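Plastic bowls, by the pound
5 May 2022

The owner of Barnow has been selling secondhand kitchenware out of the same storefront long enough to have opinions about bowls. She buys from estate sales, closing restaurants and people who pull up out front with a box in the trunk. Most of what she takes in is plastic.

"People come in asking for enamel," she says. "Then they go home with plastic, because it's light and the kids can use it."

She keeps the good pieces on open shelves by the window and the rest in bins at the back, priced by the pound. When we talked, she had 161 bowls waiting to be washed from a single pickup in December. She hadn't sorted them by maker yet. Some were marked Plastska on the bottom, a few Nurkia, and a lot had no mark at all.

Washing is the slow part. She uses warm water and dish soap, and leaves the stained ones overnight with baking soda. She doesn't use bleach on anything colored. "It goes chalky and you can't get it back. I lost a whole set of yellow ones that way."

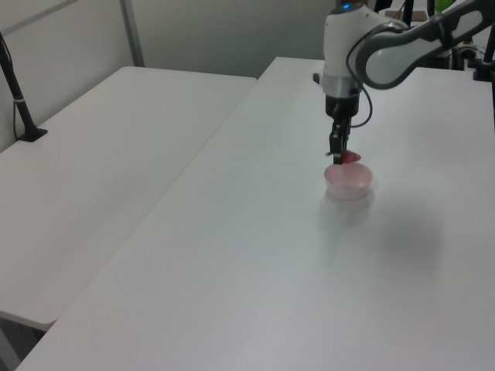

Small bowls are what she sells most of, and she is particular about shape. A tall, narrow one tips over when a child leans on it, and it's no good for anything you want to reach into. She likes them low. The short, wide pink one on the white table is the kind she means, see-through enough to let the light in, with a rim a little darker than the rest. Something that size will take keys, hair ties, a handful of grapes or the pieces of a play kitchen. She would ask 4 dollars for one like it and expect it to be gone inside a week.

Color matters more than she thought it would when she started. Pink and pale green go first. Brown sits. "I have brown ones I've moved three times," she says. "I moved them to the window, I moved them to the back, and now they're under the register."

She also gets asked for play food, and buys it whenever it turns up. It sells in mixed bags, fruit and vegetables together, and the fruit is what children pick out. Kwok, the toy wholesaler two doors down, passes along odd pieces from broken sets. Her biggest lot so far was 300 pieces from a preschool that was closing, and it took her most of a month to clean.

I asked what she uses at home. She had to think — a metal mixing bowl, she said, and one clear plastic one with a crack in it that she keeps clothespins in.

The shop is open afternoons. Bring your own bag for the bins.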